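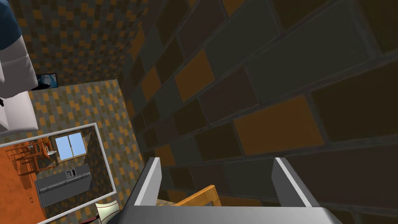 Visitors to small coastal resorts decide whether to walk to a beach largely on the basis of how far away it looks from the point where they leave the harbour. On Skandulden the decision is made at the Zirkar landing stage, from which the path to the beach at Galli follows a retaining wall for 600 metres before it turns inland. Earlier work on the island treated the length of the path as the only relevant variable (Hourani and Nimri), although visitors have no direct access to that length and must judge it from what is in view. One source of information is the surface of the wall itself. In Figure 2 the rectangular blocks are very large at the right and become progressively smaller towards the left as the wall recedes, and the thin grey joints between them close up in the same direction. A visitor who assumes that the blocks are of similar size can read this change as depth. Isolated blocks of a different colour, such as the orange ones in the figure, may serve as additional points of comparison. A rendered or plain-plastered wall offers much less of either kind of information.

The argument applies to the Galli path because its wall is not uniform. The section nearest the landing stage is of coursed stone with visible joints, the middle section was plastered when the drains were replaced, and the final section is again of bare stone. We therefore expected estimates of remaining distance to be more variable for people standing beside the plastered section, where the nearest part of the view carries little texture. We made no prediction about whether the estimates would be too long or too short. The literature on outdoor distance judgement is divided on this point, and most of it concerns flat, open ground with no wall on either side.

Estimates were collected in August at four stations. Station A was at the landing stage, B at the start of the plastered section, C at its far end and D at the turn inland. Respondents were approached while walking towards the beach and were asked how far they thought they still had to go, in metres or in minutes as they preferred. Answers in minutes were kept separate and were not converted, as walking speed on the path depends heavily on luggage and on whether children are present. People who said they had made the walk before were recorded but left out of the main comparison. Interviewers were told not to point along the path or to name any landmark until the answer had been given.

Two difficulties with the procedure should be noted. The first is shade. In the afternoon the wall casts a shadow over the inner half of the path between B and C, and respondents tended to keep to it, which placed them closer to the wall than those interviewed in the morning. Distance from the wall was noted by eye only, and the record is too coarse to be used as a covariate. The second concerns the signpost at Zirkar, which gives a walking time to Galli but no distance. Respondents at A who had read the sign often repeated its figure. We retained their answers but marked them, and they are reported separately in the table for that station.

The choice of stations also limits comparison with the Stistley survey (Ghanem and Sayegh), in which respondents were interviewed on a straight seafront with the beach in full view throughout. At Galli the beach is hidden by the headland until D, so that an estimate made at A, B or C combines a judgement of the visible path with a guess about the part beyond the turn. Salameh has suggested asking for the two parts separately. We did not do so, on the grounds that few visitors at the landing stage know that the path turns at all, and the question would have told them. A follow-up using separate questions at D and on the inland stretch is described in Section 4.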